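Part 5: Setting up your sorting bin

Okay, the shelves are up and the labels are printed, so now we get to my favorite bit of the whole Zarkico home kit. You'll need one open plastic bin, a damp cloth, and a table you can leave alone for an evening.

1. Clear the table and wipe it down. I always forget the corners, so do those first!

2. Wipe out the bin, then let it dry for 30 minutes. Get the cloth right into the creases where the walls meet the floor - crumbs love it in there.

3. Put the bin down flat, open side up, on whichever side you don't write with. (I'm right-handed, so mine goes on the left when I'm sorting.)

Note: any color will do. I like a bright one, as small dark screws and clips show up so much better against it.

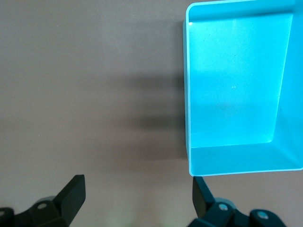

4. Tip in one drawer's worth of stuff and stop there. I once emptied three drawers at once and was still picking out rubber bands at midnight.

5. Sort by what you use it for, then by size. Anything you can't name goes in the "maybe" jar from Part 2.

Caution: don't carry a full bin by one rim. Use both hands, and keep it away from heaters - thin plastic can warp.

Once the bin is empty again, give it another quick wipe and go on to Part 6, where we fill the jars.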